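Posted in Land & Lots, February 15, 2022

**Seller won't do a perc test before we sign. Normal?**

Hi all, I'm looking at a wooded lot outside Anbridge and I really like it. The listing says "septic suitable" but there's no paperwork behind that, and the agent says the owner would prefer I test after closing. The road frontage is 231 feet and the back half drops toward a creek. I've been reading old threads all weekend and now I'm more confused than when I started.
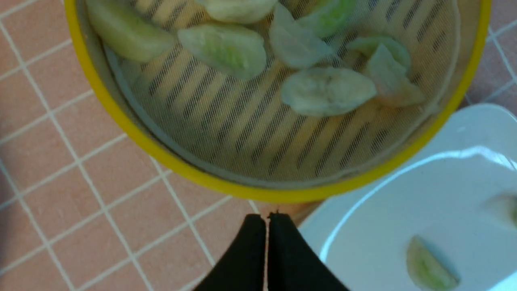 Can I put the perc test in my offer?

Put it in as a contingency, with a deadline and a line saying your deposit comes back if the soil fails.

Thanks to whoever edited that in from the other thread! I'd still love to hear from people who have done it. — Carys Phillips

---

**Heikki Halonen**

I bought on Morance Road in September and did it exactly that way. The seller grumbled a bit, then signed. Call the county health office first and ask if there's an old soil report on file for the parcel — ours had one and it saved me $1,009. Also ask how far the drain field has to sit from the creek, since that can eat up your whole building spot. Mine ended up 70 feet from the well and I had to move the driveway over to make it work.

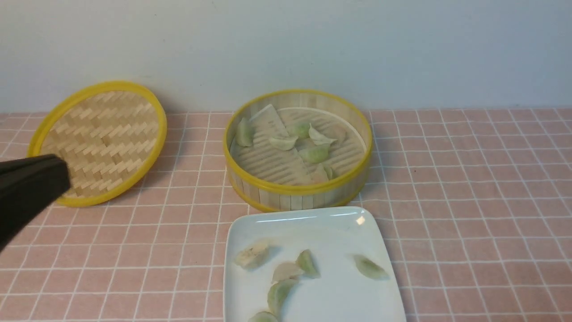
*Bamboo steamer, lid off*

---

**ene_lots**

Just walk away, plenty of land out there. My cousin got burned on 2 lots.

---

**Carys Phillips**

Heikki, super helpful, I'm calling the county in the morning. Does the old report still count if it was done for a different owner?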